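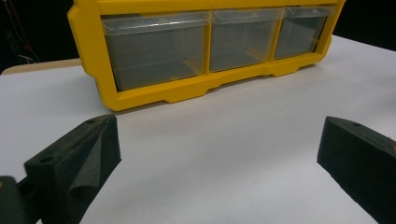 October, early, coffee number one

Okay, so the equipment request is due to Kristine Abella by the end of the month and I have a number I like and a number I can defend, and they are not the same number. The one I like is 2629 dollars. That gets us a second handheld gripper from Hedlund, the spare finger pads, the charger (why is the charger separate? who does that?) and a proper hard case so I can quit carrying things around in a beach towel.

The drawer job is what I'm hanging the whole request on. Yellow organizer, three clear drawers in a row, white tabletop, and you bring the gripper in from the front with the fingers wide open. It's a cheap little setup and it's perfect for explaining to people with money what we want to do. Everybody has a drawer at home! Siu-fong Hsieh says clear plastic is a mean thing to start with, with all the shine on it, and she wants plain solid bins on the list too. Fine. Bins are pocket change.

What I can't settle is pads. Foam is soft and grips nicely, but Warix only sells it by the box, 24 to a box, and I keep changing my mind about whether that's a year's worth or a month's worth. Pei-shan Man thinks we should track how fast we go through them before ordering. She's right and I'm annoyed about it, so I'm starting a tally sheet tonight and taping it inside the cupboard door.

Also need to ask Putdale if their quote includes shipping. Last time it didn't and I looked silly in front of Kam-wah. 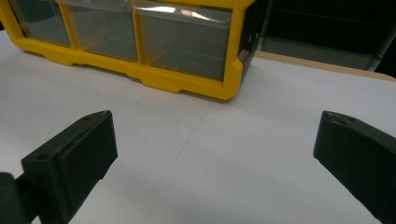 Same day, after supper

Well! Putdale called back. Shipping is NOT included, and the case I wanted is out of stock until spring. So I took the case off, sulked for a bit, and then felt better when I saw what it did to the total.

Yu-ting Tam had a good thought over noodles: ask for the money in two pieces. First piece is 678 dollars for the small stuff, meaning the pads, the bins, a couple more drawer units and a decent lamp we can move around. I really want that lamp. You get one bright streak of light across the front of a clear drawer and it's all I can look at, and I'd like to be able to swing the light someplace else before we spend big on anything. Second piece is the gripper itself, and that can wait for the winter round if Kristine squints at it.

I did look at the Olby arm again (I know, I know). It's gorgeous and it would eat the entire budget and then want a bench of its own. Closed the tab. Opened it again. Closed it.

Tomorrow: email Kristine the two-piece version, get Siu-fong to pick her bins, and find out if Warix will sell me half a box.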